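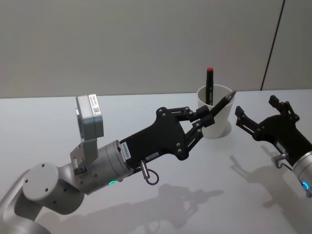
Prernar Launches Desk Cup Program for Shared Workspaces in Tarnalby

Reading time: 3 minutes

Search news Type a keyword Go

TARNALBY, April. Prernar, a supplier of desk and stationery goods, today announced a supply program that puts a plain white pen cup and a small set of writing tools on every shared desk in participating offices, libraries and study rooms in Tarnalby. The first deliveries go out on Thursday.

The program is named Tian, after the cup at the center of it. The Tian cup is a simple tumbler, wider at the rim than at the base, with no lid and no dividers. Customers choose what goes in it from a short list of pens and markers. The most ordered combination during the trial period was a black pen and a black marker.

"People share desks now, and the first thing that goes missing on a shared desk is the pen," the company said in a statement. "We wanted something that could be set down on any table and refilled by whoever is on shift."

Trial results

Prernar ran a trial of the program last winter at 16 sites, covering 200 desks. Over the course of the trial the company supplied 1406 pens and markers, including replacements. Sites were asked to check each cup at closing time and put stray pens back.

Staff at the trial sites asked for two changes. The first was a heavier base, as early cups tipped over when filled with several markers on one side. The second was a shorter cup. Pens in the original version sat too low and were hard to pick out, and short pencils disappeared below the rim. Both changes were made before the present version went into production.

Some sites also asked for printed cups with a room number or logo. Prernar will not offer printing at launch. Customers who need to mark their cups can order a sheet of removable labels, which go on the underside.

What is included

Each desk set contains one white cup and the customer's choice of writing tools. Black is the standard ink color, and other colors can be ordered by the box. Refills are sent monthly unless the customer asks for a different schedule. Cups that are chipped or stained can be returned with the next refill order and will be replaced at no charge during the first year.

The cups can be washed by hand or in a dishwasher. Dried marker ink should be wiped off with a damp cloth before washing.

Prernar has produced 1000 cups for the opening phase. Orders of any size will be accepted, and sites that took part in the trial may exchange their old cups for the new version.

Tray to follow

A matching tray, the Rarard, is in development for customers who keep erasers, clips and sticky notes on their desks. It is sized to sit next to the cup without taking up writing space. Prernar expects to show a finished sample later in the year and has not set a price.

How to order

Offices, libraries and schools in Tarnalby can order desk sets directly from Prernar or add them to an existing stationery account. Orders received before noon are packed the same day. Customers outside the town may join a waiting list, and delivery areas will be reviewed once the opening phase is complete.

About Prernar

Prernar supplies desk goods, paper and writing tools to workplaces and public buildings. The company is based in Tarnalby.

Media contact: Prernar Press Office, Tarnalby

Contact us | Copyright Prernar. All rights reserved. | Back to top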